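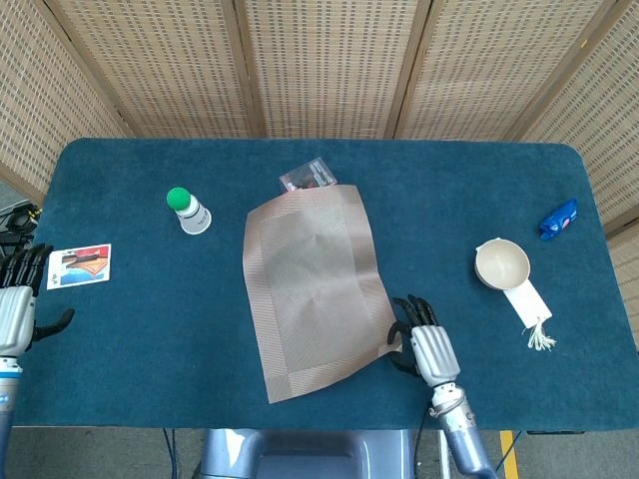
Home | Campus | Arts | Sports | Archive

Cirkville Tech's Choir of Engineers Finally Gets a Room With a Door

March 3, 2026
By Panya Chaimongkol

For most of its history, the choir at Cirkville Tech has rehearsed wherever the concrete testing lab wasn't. This usually meant the loading bay behind Wekier Hall, which has good natural reverb and a garage door that goes up every time a delivery truck pulls in. Altos stand nearest the door and have learned to step left without losing the line.

Starting in August, the singers will move into a proper rehearsal room on the second floor of the old Thampi Building, which until last spring held the university's collection of retired surveying equipment. The room seats 50. The choir has 9 fewer members than that, so for the first time there will be somewhere to put coats.

The move is part of a modest expansion of music at a school where the word "bridge" has until now meant one thing only. The university approved a certificate in choral performance last month, open to students in any major. It requires four semesters of ensemble singing, a course in music theory and a course in acoustics. The acoustics course was already being taught in mechanical engineering, where it is mainly concerned with mufflers. Its syllabus will be adjusted.

"We had students singing for four years and getting half a credit a semester, filed under physical education," said the choir's director, who inherited that arrangement along with a box of sheet music and a tuning fork somebody had used on a drywall job. "They'd go to a job interview and the transcript would say they'd taken eight semesters of gym."

Under the new rules, choir counts for a full credit and carries its own course number. Students already enrolled can ask to have past semesters reclassified, and the registrar's office would like them to please use the form.

Interest has been higher than the planners expected. An email announcing the certificate went out to 864 first- and second-year students, with a link to an information session in a classroom that holds thirty. The session was moved twice, first to a lecture hall and then to a bigger lecture hall, and ended up sharing the space with a review for the statics midterm. Several people who came for the statics review stayed and are now second tenors.

Second tenors have been the program's chronic shortage. Basses it has in bulk. The spring concert two years ago included a piece arranged on short notice for five voice parts, three of them bass, and the audience was kind about it.

The students themselves give varied reasons for signing up. A junior in geological engineering said she had sung in church since she was six and missed it. A sophomore in civil said his roommate was going and the roommate had the car. A senior in electrical engineering, who will graduate before the certificate can do him any good, has started a petition to be allowed to finish it by mail.

What the Thampi room will not have, at least at first, is a piano. The upright now in use belongs to the theater club, which would like it back, and it was never going to fit in the Thampi elevator anyway. The facilities office measured the elevator, then measured the piano, then measured the elevator again. A digital keyboard will serve for the fall while the university looks for a donor or a wider elevator.

The renovation is otherwise on the plain side. There will be acoustic panels on two walls, risers that fold, and new lights to replace the ones that hum. The old lights hum a slightly flat B, according to the director, and would have pulled every unaccompanied piece down with them by the second page. Some of the surveying equipment will stay in glass cases along the hallway, having proved too heavy to move and too well loved by one alumnus to throw out.

Travel is also in the plan. The choir has accepted an invitation to the college choral festival in Brirnosthorpe next spring, its first performance outside the county. The festival hall seats 500, which is more people than have attended the choir's last several concerts put together, even counting the winter one when the heat was out in the dorms. The singers will go by bus. Fundraising began last week with a bake sale outside the materials lab, where a tray of lemon bars sold out before ten and the oatmeal cookies are still available.

In the meantime there is one more semester in the loading bay. The spring program includes two folk songs, a short mass setting and a new work by a graduate student in hydrology, who has set a table of river discharge rates for women's voices. She says the flood year is the exciting part.

The concert is free and open to the public. Folding chairs are provided. Drivers with deliveries for Wekier Hall are asked to come before six or wait for intermission.

Auditions for fall are open through the end of the semester. No prepared piece is needed. Second tenors may simply show up.

14 comments | 37 shares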